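Print this page | E-mail this page

Daslow Home Help – Garage, Craft & Workroom

Work table buried in bags and boxes, stuff sliding off the edge. Where do I start?

posted by Pivivine

Ok so I have one table in my work room. Light wood, four legs, nothing fancy. It's supposed to be for small repairs and putting little kits together but right now I can't find six inches of bare wood on it. Plastic bags everywhere, some full some not, parts boxes, tools on top of tools. Knocked a box of screws off Tuesday and was picking them out of the grout lines till bedtime.

Floor is white tile so every crumb shows. I sweep, next day crumbs again.

I have a small drawer unit behind the table that I barely use becuase I can't get to it without moving things. Don't want to buy a wall of cabinets. Can spend 109 dollars total, less is better. Do I empty the whole table at once or do a bit each night? And what do people do with all the clear bags??

– 2 replies –

Gistlow

Just buy bins. Big ones. Put it all in bins, label the bins, slide them under the table. Done. I did mine in an afternoon and it's been fine, well except I don't know whats in the third bin.

Qian

Please don't do the bins yet, you will just have the same pile lower down. I had this same problem, worse. Do it all at once if you can get a free morning, a bit each night never worked for me, I'd clear a corner and by supper there was something in it.

My table on the morning I started. Bags in the middle, gray plastic boxes and parts heading off the edge, dark blue fabric bunched under the bags, crumbs on the tile. So you're not alone.

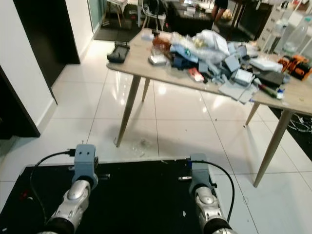

What to do, in order

1. Sheet on the floor first. Old bedsheet, shower curtain, whatever. Small parts bounce on tile and go under everything.

2. Take the edge stuff first. Anything tipping goes down on the sheet. Then the tools, all in one spot – cordless things together, pens and small hand tools in a mug.

3. Bags. Three heaps: sealed with parts in, open with parts in, empty. Empties go out today. Keep ten if you must. Open ones get closed with tape and the name of the part on the tape. Took me the longest by far, put the radio on.

4. Gray boxes: same size with same size, lids on, stack only as high as your hand is wide. Taller and they slide again.

5. Fabric off the table completely. It catches bits and then you shake it out and there's your crumbs. Mine lives on a hook now.

6. Wipe the wood, THEN sweep. Dry broom first, damp mop after. If you mop first the dust turns to paste in the grout.

7. Pull the table a foot away from the drawers. You said you can't reach them, that's why you don't use them. Bags in the top drawer standing up like file folders, boxes in the bottom.

Spent 2 bucks on tape, rest I had. Only thing back on the table is what I'm working on, plus one tray for odds and ends, and when the tray is full I stop and empty it. Mostly.

Comments

Pivivine: ok moving the table was the thing. can open both drawers now. bags tonight

Gistlow: still say bins

Qian: what's in the third one though

Pivivine: do you tape over the old label or peel it first?

Qian: peel if it comes easy, otherwise right over the top

Related

– Keeping small screws sorted without a cabinet (2961 views)
– Cleaning gray grout on white tile (2455 views)
– Pegboard or hooks for a rented room?
– How to store a cordless drill and its charger

Print this page | E-mail this page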